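Dratora bringt Breitband auf die Forschungsinsel Vulach

Die Forschungsstation auf der Insel Vulach bekommt ein neues Netz. Der Kommunikationsanbieter Dratora hat den Zuschlag für die Anbindung der Station und ihrer beiden Außenposten erhalten und löst damit den bisherigen Dienstleister Keogh ab. Der Vertrag läuft über sieben Jahre und enthält eine Option auf zwei weitere.

Wer schon einmal versucht hat, von Vulach aus eine Datei mit mehr als ein paar Megabyte zu verschicken, wird bei dieser Nachricht vermutlich aufgesprungen sein. Die Insel hängt bis heute an einer einzigen geostationären Satellitenstrecke, die sich Wissenschaft, Wetterdienst, Funkbetrieb und die gesamte private Kommunikation der Besatzung teilen. Messreihen werden nachts übertragen, Videotelefonate mit der Familie müssen angemeldet werden, und große Datensätze reisen nach wie vor auf Festplatten im Versorgungsschiff mit. Das letzte davon legte im Januar ab, an Bord eine ganze Kiste voller Datenträger - die Auswertung an Land konnte erst Wochen später beginnen.

Damit soll nun Schluss sein. Dratora setzt auf eine Kombination aus zwei Wegen: Für den laufenden Verkehr ist eine Verbindung über Satelliten in niedriger Umlaufbahn vorgesehen, die bestehende geostationäre Strecke bleibt als Reserve erhalten und wird technisch erneuert. Fällt der eine Weg aus, übernimmt der andere, ohne dass jemand auf der Station einen Schalter umlegen muss. Für einen Ort, an dem im Winter monatelang kein Techniker eingeflogen werden kann, ist das eine großartige Nachricht!

Besonders spürbar wird der Unterschied bei den Laufzeiten. Ein Signal zu einem geostationären Satelliten und zurück braucht physikalisch bedingt gut eine Viertelsekunde, und bei Frage und Antwort verdoppelt sich das noch einmal. Telefongespräche über die alte Strecke haben deshalb diesen typischen Rhythmus, bei dem beide gleichzeitig anfangen zu reden, beide abbrechen und beide wieder warten. Über die niedrigen Umlaufbahnen schrumpft die Verzögerung auf einen Bruchteil. Fernwartung an Messgeräten, Rücksprachen mit Ärztinnen und Ärzten auf dem Festland, gemeinsames Arbeiten an Dokumenten - all das wird endlich so gehen, wie man es von zu Hause kennt.

Technisch steckt einiges dahinter. Die Antennen auf Vulach müssen Windgeschwindigkeiten standhalten, bei denen auf dem Festland der Bahnverkehr eingestellt würde, dazu kommen Salz, Eisansatz und ein Untergrund, der im Sommer an vielen Stellen aufweicht. Dratora will die neuen Terminals deshalb unter beheizten Kuppeln aufstellen, die auf die vorhandenen Felsfundamente gesetzt werden. Neue Betonarbeiten sind nach Angaben des Unternehmens nicht nötig. Das spart Schiffsladungen und schont die Brutgebiete westlich der Station, in denen während der Saison ohnehin kein schweres Gerät fahren darf.

Zum Auftrag gehört auch das Netz am Boden. Die Verkabelung im Hauptgebäude stammt in weiten Teilen noch aus der Gründungszeit der Station und wird komplett durch Glasfaser ersetzt. 1303 Meter Leitung sind dafür eingeplant, einschließlich der Verbindung zum Generatorenhaus und zum Bootsschuppen. Die beiden Außenposten werden per Richtfunk angeschlossen. Bisher gab es dort nur Sprechfunk und eine schmale Datenverbindung für Notfälle, die bei Nebel gern einmal aussetzte.

Die Software für die Steuerung des Datenverkehrs kommt von Grustine. Sie teilt die verfügbare Bandbreite laufend neu auf und sorgt dafür, dass sicherheitsrelevante Dienste immer Vorrang haben. Danach folgen die Messdaten, danach alles Übrige. Neu ist, dass auch die Freizeitnutzung einen festen Anteil bekommt, der ihr nicht mehr weggenommen werden kann. Bisher galt auf Vulach die Regel, dass private Verbindungen gekappt werden, sobald ein Messprogramm mehr Kapazität anfordert. Im Winter, wenn die Mannschaft klein und die Nacht lang ist, war das regelmäßig Anlass für schlechte Stimmung.

Für die Wissenschaft eröffnet der Ausbau Möglichkeiten, von denen die Arbeitsgruppen seit Jahren reden. Die seismischen Sensoren im Norden der Insel können ihre Daten künftig fortlaufend senden, statt sie nur in komprimierten Tagespaketen abzuliefern. Die Wetterballons, die täglich von der Station aufsteigen, liefern ihre Profile dann nahezu in Echtzeit an die Vorhersagemodelle. Und die Meeresbiologie hofft auf Livebilder der Unterwasserkameras in der Südbucht, die bislang nur einmal im Jahr ausgelesen werden. Man stelle sich vor, was da in einem einzigen Winter alles vor der Linse vorbeischwimmt!

Der bisherige Dienstleister Keogh betreibt die Strecke noch bis zur vollständigen Übergabe weiter. Beide Unternehmen haben sich auf einen Parallelbetrieb verständigt, in dem alte und neue Technik nebeneinander laufen. Erst wenn die neue Verbindung einen kompletten Probebetrieb ohne längere Unterbrechung hinter sich hat, wird die alte Zugangstechnik abgebaut. Das klingt vorsichtig, ist auf einer Insel ohne Landebahn aber genau richtig. Ein vergessenes Ersatzteil kann hier eine ganze Saison kosten.

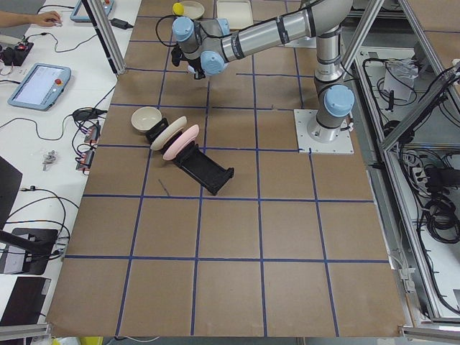

Karim Nimri
4. August 2023

Der Zeitplan ist ehrgeizig. Die ersten Container mit Antennentechnik sollen mit dem nächsten Versorgungsschiff auf die Insel gehen, zusammen mit einem Montageteam, das die Sommermonate über bleibt. Zuerst wird das Hauptgebäude umgestellt, dann folgen die Werkstätten und zum Schluss die Außenposten. Für die Richtfunkmasten braucht das Team ein paar windarme Tage am Stück, und die sind auf Vulach selten. Eine Reservewoche ist eingeplant, viel mehr Luft gibt das kurze Zeitfenster nicht her.

Betrieben wird das Netz später von einem Kontrollzentrum auf dem Festland, das rund um die Uhr besetzt ist. Auf der Station selbst werden zwei Mitglieder der Überwinterungsmannschaft geschult, die im Ernstfall Baugruppen tauschen und Antennen von Eis befreien können. Die Schulung dauert mehrere Wochen und umfasst auch einen praktischen Teil im Freien, bei dem die Handgriffe mit dicken Handschuhen geübt werden. Ersatz für alle wichtigen Komponenten wird vor Ort eingelagert, für einige besonders anfällige Teile sogar doppelt.

Zur Vertragssumme machten die Beteiligten keine Angaben. Aus den Ausschreibungsunterlagen geht allerdings hervor, dass der Preis nur einen Teil der Bewertung ausmachte. Stärker gewichtet wurden die Ausfallsicherheit und der Energiebedarf der Anlage. Der zweite Punkt ist auf Vulach heikel, denn jede Kilowattstunde wird dort aus Diesel und einem kleinen Windrad gewonnen. Die neuen Terminals brauchen zwar Strom für die Beheizung der Kuppeln, dafür fällt der alte, sehr durstige Hauptverstärker weg. Unter dem Strich soll der Verbrauch der Kommunikationstechnik sinken.

Mit der Entscheidung für zwei getrennte Übertragungswege folgt Vulach einem Trend, der in der maritimen Kommunikation schon länger zu beobachten ist. Reedereien rüsten ihre Schiffe zunehmend mit mehreren Systemen aus, und auch Betreiber von Offshore-Anlagen verlassen sich ungern auf einen einzigen Satelliten. Für abgelegene Forschungsstationen war das lange schlicht zu teuer. Inzwischen sind die Terminals kleiner und günstiger geworden, und auch in hohen Breiten hat sich die Abdeckung deutlich verbessert.

Offen ist noch, ob auch das Forschungsboot der Station in das neue Netz eingebunden wird. Eine entsprechende Erweiterung ist im Vertrag vorgesehen, muss aber gesondert abgerufen werden. Die Arbeitsgruppen, die mit dem Boot hinausfahren, haben ihren Wunsch jedenfalls schon angemeldet. Über die Erweiterung wird entschieden, wenn der Probebetrieb im Hauptgebäude abgeschlossen ist.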